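Sorting out the cups
13 November 2022

We have too many cups. I started on the kitchen cupboards in October, after the long weekend, and the cups were the first shelf I pulled everything out of. They covered the whole bench and part of the stove.

Most of them came with us from the old place in Lurside. There were travel mugs with no lids, lids with no travel mugs, a set of glasses from my aunt, and a stack of plastic tumblers we bought for a camping trip to Plurnenden and never put back in the camping box. The camping box has been in the garage ever since, with the plates in it and nothing to drink from.

I kept what we use. The rest went in a carton for the op shop, except for two chipped mugs that went in the bin and one that is now holding pens.

The other half of the problem was drying. We don't have a dishwasher and the old dish rack was a big two-tier thing that took up 600 mm of bench next to the sink. Plates did fine in it. Cups went upside down on the top tier, where they fell over, or they went on a tea towel, where they sat in a ring of water until someone needed the towel. The tray underneath had also started to rust at one corner, and I was sick of scrubbing it.

So the big rack has gone and we now have a small plate rack that sits over the second sink, plus a separate rack just for cups. I looked at a wooden mug tree first. It was no good for us because half our cups have no handles. The kind with upright prongs works for anything you can turn upside down. The hardware shop at Trelatar had a few and I also looked in Wong, the homewares place near the station, which was dearer but had more colours.

Things I would check before buying one:

Prong height. If the prongs are shorter than the cup, the rim sits down on the wire, and you want some air getting in there. Take your tallest cup along and try it in the shop. I did and no one minded.

Caps on the ends. Bare wire scratches plastic and makes a horrible noise on glass. Pull on the caps a bit to see that they're firm.

Spacing. Our fattest mug is 100 mm across with the handle, and on some racks it would have blocked the spot next to it. 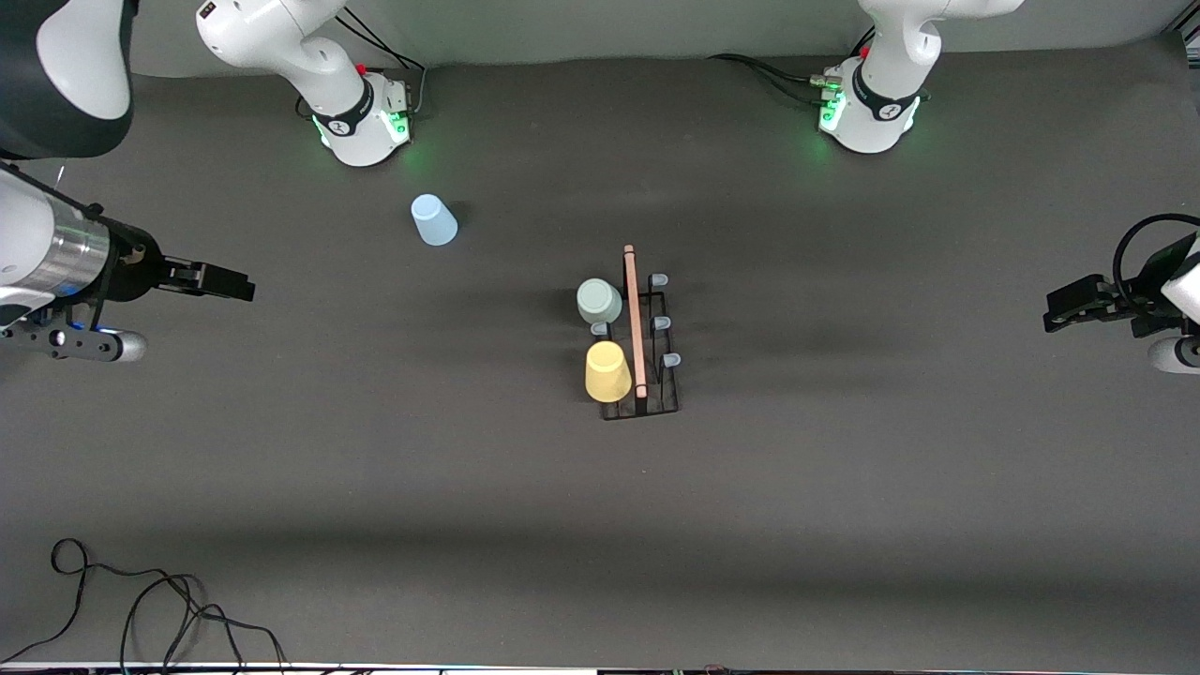

Black wire with light blue caps on the prongs. Two cups on, one on the table.

I give the rack a wash when I do the sink. The caps on ours come off with a bit of a twist – do that over a bowl, as they will go down the plughole. A bottle brush gets into the corners of the wire.

We've settled on a rule that a cup goes back in the cupboard before the rack gets filled again. That works most days. On weekends the tea towel still comes out.

The next shelf up is baking tins and I haven't opened that door yet. I'll also need to do something about the camping box before Christmas, starting with the tumblers.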